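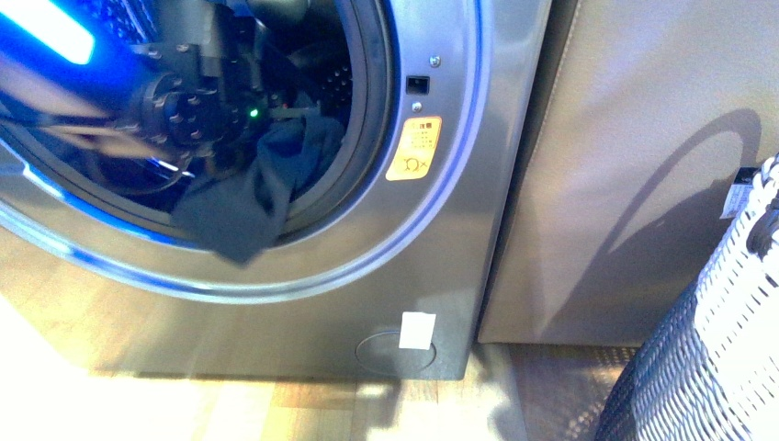
Garra na boca do tambor, pano cinzento a sair

zgashi – 3 Mar 2023
Semana de comparação: dedos Karnero, metálicos, contra os Gumarix, de borracha. Em tecido fico com os Karnero. Os Gumarix são ótimos a segurar o ar ao lado da manga.

lejla_k
Discordo. Com os Gumarix fiz 116 tentativas e só perdi sete. Que força estás a usar?

zgashi
A de fábrica. Lá vem o sermão.

lejla_k
Vem. Baixa a força e fecha mais devagar. E mostra malha grossa, que pano fino qualquer pinça apanha.
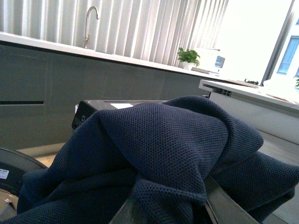 Malha azul-marinho, vista do pulso

zgashi
Aí tens. Dedos de metal, prega beliscada a meio.

netberg_fan
Bonita prega. E a câmara, aguenta a contraluz da janela? A minha vê o Espírito Santo e mais nada.

zgashi
Estoura lá em cima, no tecido chega. Não vou pagar 400 euros para ver melhor os estores.

lejla_k
Continuo a preferir borracha. Experimenta o controlador Havlíček antes de maio e depois falamos.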